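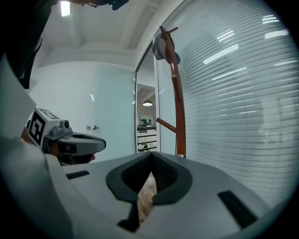 Vol. 12, No. 4

Odera pair back at work after pad and marker overhaul

GRENDVILLE - The hand-held grippers at Otonier's upstairs office are in service again, and the crew that looks after them could hardly be happier with how they feel in the hand.

The two-gripper set, known in the building as the Odera pair, went onto the bench in March after Stella Koech noticed that one side was closing a little later than the other. People use the pair to show a robot arm how to do ordinary jobs, like taking a hat off a rack and putting it back, so even a small lag between hands ends up in everything the arm learns.

"I could feel it before I could measure it," Koech said. "You'd squeeze both and the left would get there, and the right would sort of think about it. Then we measured it and there it was!"

Salim Kimaro took both units apart the same afternoon. He found the linkage on the right side dry and packed with lint, and the inner pads on both sets of fingers polished smooth from use. The last full service had been 371 sessions earlier. The new rule is a wipe-down after every session and fresh pads as soon as the texture stops catching a fingernail.

Kimaro cleaned the linkage with a nylon brush, put a very light grease on the pivots and left the springs alone. The pads took longer. Old adhesive has to come off completely or the new pad sits proud at one end, and he did one finger over again from scratch when the tips met before the heels did.

Then came the markers. Each gripper carries square black-and-white patterns on its housing, and the software reads them to work out where the hand is and how it is turned. A corner that has started to lift can throw the reading off badly, especially under bright ceiling lights. Rigoberto Carrillo printed a new matte set, stuck them down with a roller and checked every edge with a steel rule.

"Matte is the whole secret," said Carrillo, who admits he has been campaigning for it since last year. "The glossy ones looked great on the bench and then you'd tilt your wrist and lose them in the glare."

With everything back together, the pair went through its shakedown at the wooden coat stand by the blinds. It's a fine test piece, with round-ended pegs sticking out in several directions, a curved post that gets in the way of a careless elbow, and enough height that the operator has to work both above the shoulder and down near the floor. Small items come into it too, and those are where a badly seated pad shows up first. Cable slack gets checked at the same time, with the arms reaching forward and the wearer looking down past the knees. 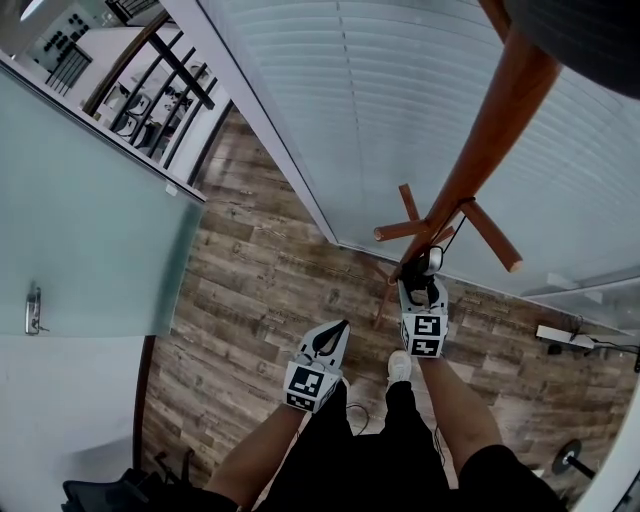
Closing together again

Kimaro's bench check after the shakedown showed both sides closing in step, and Koech signed the pair off before lunch. She did ask for one change. The cable between the hands will get a soft clip at the waist, so that nobody steps into the loop while turning.

Ionuț Tudose, who runs the arm the recordings are meant for, has already loaded the first new batch. He says the hand tracks are the cleanest he has had from the office, with far fewer dropouts when the wrists roll over.

"I watched the whole thing through twice because it was so nice to look at," Tudose said.

Spare pads and a second marker sheet now live in the top drawer of the bench, next to the roller. Ramil Tolentino is writing up the pad procedure for the Dedwood site, where an older pair is due for the same treatment. Anyone at Dedwood who wants to practice on scrap fingers first should ask him for the box.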